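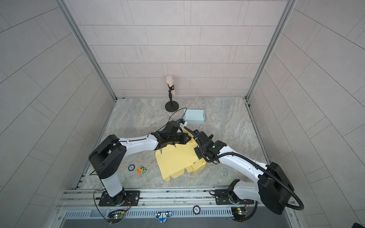

Lorkar Two-Arm Carton Cell

Maker: Grornis
Sold and serviced by: Makilard
Type: bench-height folding and handling cell, two arms on a shared rail
Condition: new, or ex-trial (one unit)
Page last changed: 21 Jan 2023

We sell packing equipment, and we would like to sell you this one. We also had a Lorkar running at the Menon packing site long enough to stop believing the brochure, so this page is longer than the others in the catalog. If you only want the dimensions, ask for the data sheet.

What it does

The Lorkar takes a flat cardboard blank and works it into a carton, using one arm to press and the other to hold. On the yellow blanks the left gripper bears down on the left edge while the right one has hold of the other side, and the flaps get dealt with in turn. It can also pick up inserts and small items and set them down somewhere else. That is the whole list. Grornis describes the cell as "a complete packing colleague." It doesn't tape or read a packing slip, and it won't notice that the customer ordered two of something.

Both arms sit on black mounting plates on a metal rail along the front of the booth. The walls are light gray tile with aluminum posts at the corners. Each arm has a circuit board with indicator lights down by its base, and on the cell in the picture the cables there are loose. Ask us about cable covers when you order. They should be standard and they aren't.

How fast is it?

This is the first question everyone asks, and the brochure answers it with a number from a test using one carton size and no stoppages. We don't repeat it here.

At Menon we compared one full shift of each. The hand-packing bench finished 1,464 cartons. The Lorkar finished 1,321 on the same blank. The people at the bench also broke for lunch, and they talked the whole time.

You can read that two ways. Grornis points out that the cell could have gone straight into another shift. True, as long as someone is there to load blanks, take away finished cartons and clear jams. Menon had planned to run it overnight with the lights off. By May it was running days only, next to the bench it was meant to replace.

What changes for the people on the floor

We were told the cell would "free up staff for higher-value tasks." We asked what those tasks were and got different answers from different people, so here is what we saw instead.

One packer became the cell's minder. The job is loading, clearing and resetting, with long stretches of waiting between. Some people liked it. It is easier on the wrists, and the folding motion is the part of carton work that sends people home sore. Others asked to go back to the bench after a few shifts, saying that watching a machine was more tiring than doing the job.

The minder was paid the packer's rate at first, even though the work now included restarting software and deciding when the cell was safe to reach into. We think that is wrong and said so at the time. If you buy a Lorkar, settle the pay grade before it arrives. It is a harder conversation afterward.

Nobody lost a job at Menon during the trial. We wouldn't lean on that. It was a trial, and one slow cell doesn't tell you what a manager will do with 4 quick ones.

The bench crew also found problems the installers had missed. A packer spotted that blanks stored near the loading door had a slight bow in them, and that the bowed ones were the ones slipping out of the gripper. The fix was to move the pallet. No setting on the control screen would have told you that, and if the crew had been sent elsewhere in the first week, it would probably have been logged as a gripper fault and billed as a visit from us.

Foam and other soft items

The brochure says the grippers handle "any material." We would say they handle stiff things well and soft things with some setup. The fingers are black and taper to points, a good shape for getting in beside a flap. With foam, a point can also end up where you don't want it. On the light blue block one finger is just outside the left side and the other is over the top face, so the raised strip along that side is what lies between them. Whether that is a good grip depends on your foam. Bring us a bag of your own inserts, including the creased and ragged ones, and we will run them before you sign anything.
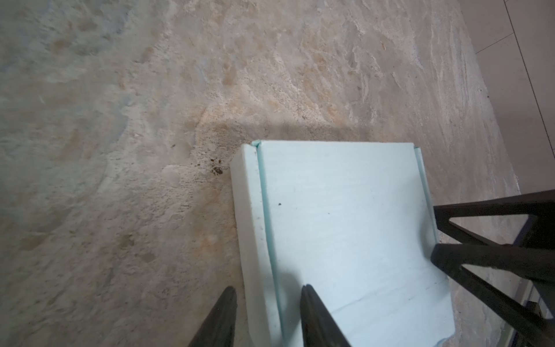
Setup and changeovers

Allow 20 minutes to change from one carton size to another once the second size has been taught. Teaching a new size takes a good deal longer the first time, and it should be done with a packer in the room - preferably one who folds that carton every day. The order in which an experienced person tucks the flaps is usually better than the order the software suggests.

If you run long batches of one or two sizes, changeovers won't bother you. If you run mixed orders all day, they will eat whatever time the cell saves, and we would steer you to a better bench and a height-adjustable table. We sell those too, for far less.

Who should not buy it

Sites with mixed short runs. Sites with no one on shift who can be spared to mind it. Anyone who has already promised the head office a headcount saving on the strength of the brochure.

What is included

Two arms, rail and mounting plates
Booth walls and corner posts
Grippers with one spare set of fingers
Teaching of two carton sizes at your site
A half-day session for the people who will run it, held during paid hours (we insist on this)

Not included: cable covers, blank storage, taping, removal of your existing bench. Keep the bench.

Ordering

Prices are by quote. The ex-trial unit comes with its full stoppage log from Menon, and we suggest reading it before you call. Trials at your own site can be arranged through Makilard, and we ask that at least one packer be present when we go over the results.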